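Cup Stands, Clellbridge Home Fair

Every spring the shops swear a stand will tidy your kitchen. I have my doubts. Segers wants $38 for gold wire curls that take up more counter than a stack of cups would. Mehrangiz Safavi likes them. I asked her where the mugs go.

Gold wire, orange-yellow wooden base, three plastic cups hung upside down.

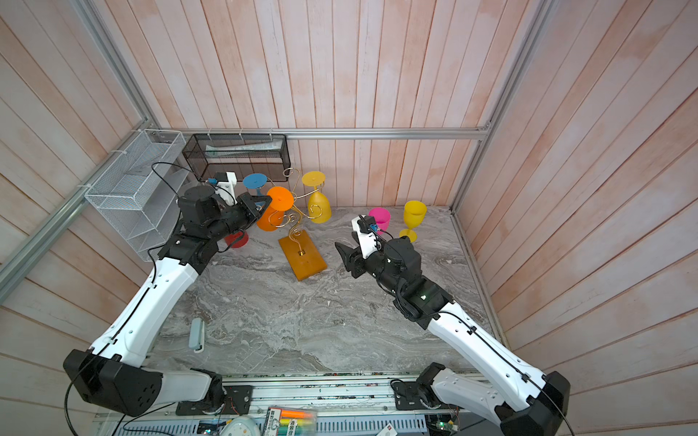 Plavlow sells a plain shelf hook for less, and it holds a heavy mug just as well.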